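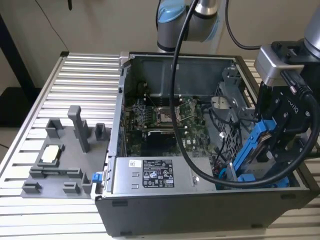

Offener Tower, liegend, mit der Festplatte im blauen Einbaurahmen

Lesezeit: 2 Minuten

Alter Bürorechner - Festplatte wieder einbauen

serrano_14
Der Rechner soll im Januar in unsere Werkstatt in Gerach. Das Board ist grün, der CPU-Sockel ist leer, Prozessor kommt noch. Meine Frage betrifft die Platte. Sie sitzt in einem blauen Kunststoffrahmen, und der soll ohne Schrauben in den Käfig. Bei mir klemmt er nach der Hälfte.

Traltus
Rahmen leicht schräg ansetzen, dann gerade drücken. Keine Gewalt, die Schienen brechen gern. Ich habe mal 4 Stück auf Vorrat gekauft, davon sind zwei hin.

fekadero
Schräg ansetzen würde ich nicht. Bei meinem ging es nur ganz gerade, sonst verkantet die Schiene. Erst mal schauen, ob ein Kabel im Weg liegt.

Traltus
Kommt aufs Gehäuse an. Ich hatte zwei verschiedene, bei beiden ging es schräg.

Samer Majali
Mal was anderes: Lohnt sich das noch? Für eine SSD mit 200 GB brauchst du den Rahmen nicht, die kannst du zur Not mit Klettband festmachen.

serrano_14
Die Platte ist da und läuft, mehr als 104 GB brauche ich in der Werkstatt sowieso nicht. Neu kaufen will ich nichts - außer der CPU.

Bernardo Amaral
Dann Deckel vom Sockel lassen, bis die CPU da ist, aber nicht an die Kontakte fassen. Und Staub vorher raus.

serrano_14
Es war ein Stromkabel hinter dem Käfig. Ging dann gerade rein. Danke, fekadero.

Kontakt | © Schrauberforum Gerach | Nach oben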